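4/21/22 阴转晴

今天总算把Gircombe那座桥看了！等了这么久，昨晚兴奋得一点钟还没睡着，今早六点不到就醒了，翻来覆去想着要带什么、穿什么鞋，结果最后还是忘了带雨衣，好在雨没下下来。

先从头记。七点一刻在镇公所门口集合，一共两辆车，我坐后面那辆，旁边是县道路处的Eustaquio Becerra。这个人我以前只在电话里听过声音，一直以为是个快退休的老先生，没想到比我还年轻，裤腿上全是干泥巴，一上车就摊开图纸，整整讲了一路。我真喜欢听这种人讲话！他讲排水沟能讲得眉飞色舞，说一条路坏不坏，先别看路面，先看两边的沟，沟里长满草的，路撑不过两个雨季。我赶紧记在本子上，车子颠得厉害，字写得歪歪扭扭，晚上回来自己都认了半天。

从Saton到Gircombe这一段，去年十二月我走过一次，当时骑摩托车，骑到半路链条断了，推着走了快一个小时，满肚子火。今天再走，前半段已经铺好了碎石，压得很实，车速提上去也不怎么跳。后半段还是老样子，过Zepeda岔口以后有三个大坑，司机绕第二个的时候差点把右轮开进沟里，前座的老秘书“哎哟”了一声，手里的文件撒了一地，大家七手八脚帮着捡。捡起来一看顺序全乱了，后来开会的时候他找预算那一页找了老半天，哈哈。

Gircombe桥！我得好好写写。新桥墩一共四个，靠北岸的两个已经拆了模板，混凝土面很光，我伸手摸了又摸。南岸的两个还围着架子，钢筋一根一根露在外面，工人在上面绑扎，动作快得看不清。Becerra说桥面比旧桥高出一大截，前年那种水位也淹不到。前年那场水我记得太清楚了，旧桥没在水底下九天，东岸的孩子九天没上学，卖菜的阿婆们把菜顶在头上，绕Pendelitz那边的山路过来，来回要走大半天，到了集上菜叶子都蔫了。所以今天站在河边，看着那几根桥墩，我心里真是说不出的高兴。

桥头立着工程牌，写着全长和工期，我抄下来的是：引道664米，桥后的连接路314米。合同工期还剩多少天牌子上没写，我就直接问了工头。工头很爽快，说料已经到齐，只要上游不提早来水，雨季前能先通人和摩托，货车要再等等。镇长当场追问“再等等”是多久，工头挠挠头说，看桥面板养护的情况。镇长不太满意，让他下个礼拜拿一份书面的进度表来。我觉得这个问得好，口头答应的事情我们镇上听得太多了，写在纸上总归踏实一点。

东岸来了好多人，我本来以为就村长和几个老人，结果一整个坡上都坐满了，还有小孩爬在芒果树上看。村长致辞很短（真难得），然后就让大家提意见。第一个站起来的是位大婶，声音洪亮，问桥通了以后，去卫生站那条小路管不管修，她说桥修得再好，过了桥还是一脚烂泥，抬担架的人照样要摔跤。说完全场鼓掌，我也跟着拍手，拍完才想起自己是来做记录的，不该表态，可是她说得实在太对了！Becerra站起来回答，说小路不在这次合同里，但他可以把量测先做了，放进下一批的申请。大婶又追了一句：“先量，哪天来量？”他愣了一下，说明天上午就来。大家都笑了，又鼓了一回掌。
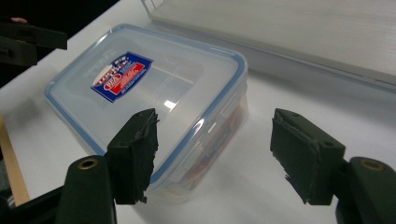 后来又有人提到涵洞的事，说西坡那个旧涵洞管子太细，一下大雨水就翻过路面，把他家的花生地冲出一道沟。镇长要亲自去看，于是一大群人浩浩荡荡地往西坡走，我走在中间，鞋底粘了厚厚一层泥，每走几步就得在石头上蹭一蹭。到了一看，涵洞口果然堵了一半，树枝、沙子、破渔网，什么都有。两个小伙子二话不说跳下去就掏，掏出来的东西堆得有半人高。掏完以后Becerra蹲在洞口，用手电往里照，又拿尺子量了口径，跟镇长说，光掏不够，得换管，不过换管的钱不多，从日常养护里挤一挤可以解决。镇长说那就挤。我把这句原话记下来了，还画了两条杠。

中午在村长家吃的饭，木薯、炖鸡，还有一大盆酸辣鱼汤，汤好喝得不得了，我连喝了三碗。饭桌上聊开了，我才知道原来村里为了配合施工，自己凑了400个工，家家户户轮着出人，搬石头、清河滩、给工地送水。村长太太把名单拿给我看，是一本小学生的练习簿，名字一行一行写得清清楚楚，出过工的后面打一个勾。翻到后面几页，有的勾是不同颜色的笔打的，她说一支笔写没水了就换一支。我问能不能借去镇公所复印，她想了想，说可以，但是要我亲自还回来。没问题，我正想再来一趟呢！

下午回程顺路看了Pendelitz的新诊所。本来行程上没有，是镇长临时加的。诊所的墙已经砌到窗户上面，屋顶还没盖，里面分隔的房间看得出来了，哪间是候诊，哪间是产房，包工的师傅一间一间带着我们走。我最喜欢后面那个小院子，他们留了一棵老罗望子树没砍，师傅说图纸上本来要砍的，是附近几位老人家来求了好几次，设计才改了，把围墙往外让了两米。将来等着看病的人可以坐在树底下，多好啊。不过水还没接过来，这一条我记在“待办”里，打了星号。电线杆倒是已经竖好了，只差拉线。

回镇公所已经快五点，镇长没让大家散，趁热把今天答应的事情过了一遍。我念，他一条一条派人：进度表、小路量测、西坡换管、诊所接水。念到第四条的时候外头突然出太阳了，斜斜地照进来，会议室里闷得很，可是没有人催着要走。老秘书终于找到了他那页预算，高高举起来给大家看，又是一阵笑。

说起来，我到镇公所做记录员快两年了，大部分时间都在屋里抄会议纪要，抄来抄去都是“原则同意”“继续研究”。跟着出去走一天完全不一样！路是什么样，脚底下知道；人家着急不着急，听声音就知道。我跟镇长说以后下乡能不能都带上我，他说你不怕晒就来。我不怕晒！

晚上妈妈打电话来，问我是不是又没吃晚饭（确实没吃，中午那三碗汤撑到现在），我跟她讲桥的事讲了二十分钟，她最关心的是通车以后，大舅从东岸过来是不是不用绕山路了。我说人和摩托先过，她说那就行，大舅正好骑摩托。她已经开始盘算叫他过来吃饭要做几个菜了，还让我提前把屋后那张大桌子的腿修一修，上回过年就晃得厉害。

明天要做的：
把今天的记录打出来，一式三份。
练习簿复印，记得用厚一点的纸包好，别弄脏。
问水务那边诊所接水要填哪张表。
刷鞋。
给Becerra打电话，问他几点去量小路，要是八点以后出发，我想跟着去。

手有点酸了，本子也快用完了，先写到这里。窗外又开始起风，但愿上游别下大雨。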